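Laundry Room Refit: Floor, Storage and Sorting
Reading time: 2 minutes

The room is used for sorting, washing and folding, in that order, and most of the sorting happens on the floor. The old surface was sheet flooring that had lifted at the seams. 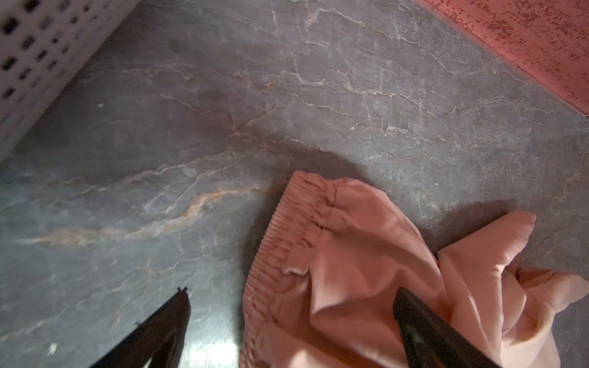
Its replacement had to meet three conditions: no raised joints, a finish that wipes down with a damp mop, and a color dark enough that lint can be found and picked up. Plain charcoal was considered first and dropped. Under the ceiling light, a single flat tone showed every footprint. A veined pattern breaks up the marks, and the polish is acceptable with the lights on, although some glare has to be expected close to the work area.

The pattern was the Vondetti dark gray, chosen from a sample board. Samples are small and do not show how the veining behaves over a full room. White veins tend to gather in bands, while the rust-orange ones are wider and run at an angle. Anyone ordering this pattern should ask to see a full panel. Installation took two days, including leveling. The Vanevik trim along the long wall was cut on site and sealed with clear silicone.

Storage is open on purpose. Perforated plastic was kept for anything that holds clothes before washing, as solid bins trapped odor in the old room. The perforations are also easy to rinse out in the utility sink. Sizes were set by the clearance under the shelf, 28 inches, less a hand's width for lifting.

Sorting follows a fixed sequence. Darks go first, then towels, then whites. Pinks and reds get a separate small load, cold, until they have been through the machine 5 times. Single items that land on the floor are put back in the pile for their color and are not added to a load already running. Pockets are checked at the pile.

Cleaning is done after the last load. Lint is swept toward the door, then the floor is mopped with plain warm water. Vinegar was tried in one corner and left the polish dull, so it is no longer used. The Stesotach floor soap works at half the strength given on the bottle. Small white specks of detergent are easy to see on the gray and should be taken up dry, before the mop reaches them.

Total material cost for floor and trim came to almost 73 percent of the budget. The remainder went to shelving and a new drain cover.

Last updated: September

Related
Kong wall shelves: load and spacing
Drain covers for small utility rooms
Sealing trim with clear silicone
Folding tables, fixed and hinged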